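## 4. Hanging the wall baskets

This section is for the Tillano wire basket, small and large size. If you have the corner shelf, go to section 5. Please read all the steps one time before you start, it will save you from taking things down again.

You need a pencil, a spirit level, a screwdriver and the bag of parts marked C. A second person is helpful for the large basket.

1. Choose the height. For a work table, we recommend that the bottom of the basket is 30 cm above the table top.
2. Hold the level against the wall and draw a thin line.
3. Put the two hooks on the line and mark the holes. The small basket needs 20 cm between the hooks.
4. Fix the hooks, but do not tighten the screws completely yet.

**Note:** On wallpaper, make a small cross cut with a knife at each mark and fold back the paper. If you drill directly, the paper can twist around the drill and tear. Aušra Raudsepp from our Odstead workshop tested this on old and new papers, and the thick ones tear the most. 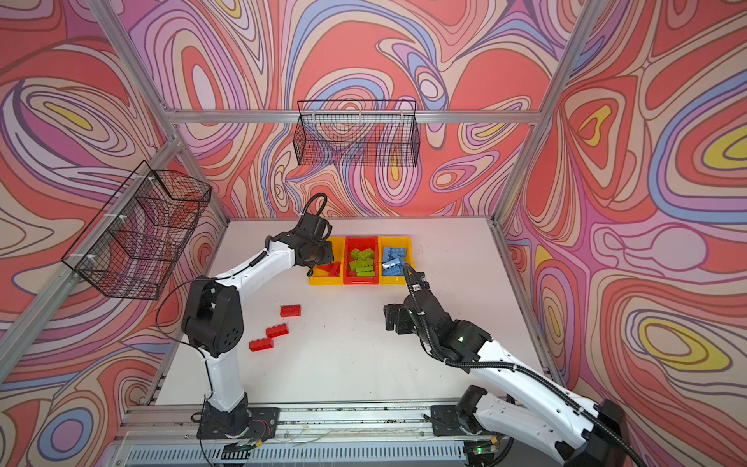

5. Hang the basket on both hooks and look at it from two meters away. The eye is often more strict than the level – a busy pattern can make a straight basket look crooked. In this case trust the level.
6. Take the basket off, tighten the screws by hand, and hang it again.
7. Push the plastic clips over the hooks until you hear a click.

**Caution:** Do not use a power screwdriver for step 6. The hooks are made of thin steel and they bend.

### If you hang the basket on a rail

Leave the hooks in the bag and use the two rail clamps (bag D). Open the clamp, put it over the rail and close the screw until the clamp does not slide anymore. The clamps fit rails up to 30 mm. For wider rails, ask for the Clarport adapter, it is sold separately.

### Loading

Wait 14 hours before loading if you used filler in the wall. Put heavy things near the wall side and light things in front. The small basket carries 3,000 g, also when it hangs on a rail. Bottles with liquid should stay on the table.

After one week check the screws again. If a hook moves, write to Evaristo Morelli at the service desk and tell him the wall type and the size of basket. The desk is closed on Friday afternoon.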